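Questions people ask us about the Talov folding study

Last updated Tuesday, February 9, 2021

Ever since we put our results up on the Sondotix site, the mail has been coming in steadily, and we love it, so please keep writing! A good many of the letters circle the same handful of topics, though, and it seemed kinder to everyone to gather up our answers in one place. If you have already read the paper you can skip the first couple of entries and go straight to the ones on failures, where we say quite a bit more than we had room for in print.

What is the Talov study, in a few sentences?

Talov is the name of our method for teaching a two-armed robot to handle soft household things (towels, shirts, light blankets) by learning from people doing the same chores at home. The part we consider new is how we treat wrinkles. Most of the earlier systems we tried wanted to see a flat, tidy rectangle before they would commit to a fold, and they spent ages smoothing. Talov learns which wrinkles matter for the next move and leaves the others alone, the way you or I would when there is a whole basket to get through before supper.

How many demonstrations did you use?

There were 1,000 in the full training set, all recorded in lived-in homes in and near Sernska. We also trained a smaller version on 290 of them, picked to cover as many different rooms and fabrics as possible, and that smaller version did far better than we had any right to expect. If you are a student group with limited time, please take heart from that one.

Why do the demonstrations happen on beds and not on a lab table?

We get this one a lot, and it deserves a proper answer. We did begin on a table. A table is hard and level, it is the same height all the way across, and cloth slides over it in a very polite manner. Our first model learned all of that and then fell to pieces on a mattress, where the surface sinks under the hand and the sheet underneath likes to come along for the ride. Homes are where people fold laundry, and in the homes we visited an awful lot of it gets folded on the bed, so in October we moved the whole collection over and started again from nothing. 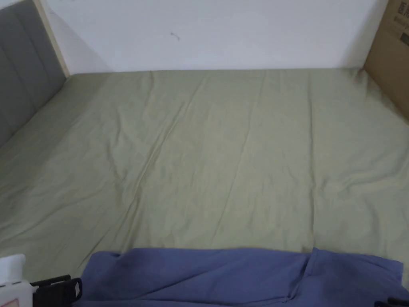
Blue fabric along the near edge of a bed with a green fitted sheet.

Doesn't the sheet underneath confuse the system?

It certainly used to! A fitted sheet has creases of its own, and a long shallow one running across the mattress can look a great deal like the edge of a thin cloth lying on top. Our older edge detector fell for this over and over. What helped was asking the model to predict, for every patch of fabric it sees, whether that patch would move if the cloth on top were lifted. A crease in the sheet should stay put and a fold in the cloth should come along, and once the model had learned to guess at that, most of the false edges went away. Strong color contrast makes the job easier, of course, and we report the matching-color cases (white towel, white sheet) separately in the results so that the easy ones don't flatter us.

Do you tidy the room before recording?

No, and we ask our hosts not to either, though some of them can't help themselves, bless them. Cardboard boxes, scuffs on the wall, a headboard in channel-tufted fabric with all those vertical seams: every bit of it stays in. We did run a comparison with the backgrounds masked out, and the masked version did a little better in rooms it had already seen and clearly worse in rooms it hadn't. We kept the clutter.

How well does it work?

We tested on 400 folds in homes that were not part of the training set. The full model finished nearly 290 of them without a person stepping in. We count a fold as finished when the corners land close enough that you would put the thing in a drawer without fixing it, and the scoring was done by people who did not know which version of the model they were looking at. The paper breaks it all down by fabric. Towels are the strong suit, light blankets come next, and anything with sleeves is still a bit of an adventure.

Where does it fail?

Mostly at the first grasp. When a cloth already has a ridge or a flap lying over itself, the robot has to decide whether to pinch the top layer or take both, and it picks wrong more often than we would like. If it takes both, the fold comes out lumpy but usable. If it takes only the top one when it needed two, the cloth opens up again halfway through the move and we have to start over. The second big source of trouble is fabric near the edge of the mattress, where it can slip down the side and out of view. We are working on letting the robot pull the cloth toward the middle first, and we hope to have something to show on that before long.

How many tries does the robot get?

Up to 3 per item. If the third one doesn't take, we mark it as a failure and move along to the next.

Why do you call it "wrinkle-aware"? Isn't every method aware of wrinkles?

Fair enough, and one of our reviewers grumbled about this too. We mean something fairly narrow by it. The model keeps a running estimate of which creases would still be there after the next fold and which would disappear by themselves, and it only spends effort on the first kind. If you can think of a better name we are all ears, truly.

Can I use the data?

You can, for research and teaching. The Cieślak archive holds the recordings together with the list of training and test homes, and we ask that you keep to that same division so that everybody's numbers can be compared. Please don't try to work out whose homes they are. Our hosts were generous with their bedrooms and their laundry, and we promised them we would look after their privacy.

Can my family take part?

We would be delighted. The next round covers Sernska and the villages close by, and we are especially short on homes with patterned bedding, since nearly everyone so far has favored plain sheets. Write to us through the contact form and mention what sort of linens you have. Stripes and big flowers will go straight to the front of the line.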